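2019-08-17

My arms ache tonight, and it's a nice ache, the sort you get after gardening. Second day of teaching the robot its job with the crates, and I did nearly all the afternoon myself.
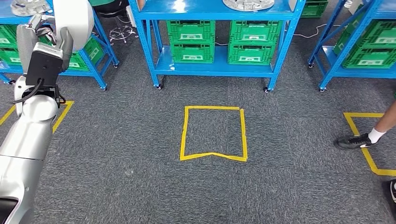 Mirela had me on the remote handles until lunch, and I was hopeless for the first hour (I kept pushing when I meant to pull, and she was very kind about it). You move your own hands and the robot's arms follow a moment later, so you have to slow right down and think like somebody wading through porridge. Then all at once I stopped thinking, and it went beautifully! Crate off the shelf, round, down inside the yellow tape, let go, back away. We kept 24 goes out of the whole day, which Mirela says is respectable for a beginner. Saranya wants 100 before she'll let it try on its own.

After tea Yamuna showed me the other way, where you take hold of the arm and simply lead it. I liked that much better. It felt like teaching my nephew to ice a cake, my hand over his, and I caught myself saying "gently, gently" out loud to it.

I must remember to pause before letting go, as I rush that bit every time. And flat shoes tomorrow, and a proper sandwich. Enikő has promised to bring her plum cake if we get through the lower shelves by four, so I'm off to bed with a hot water bottle on my shoulder.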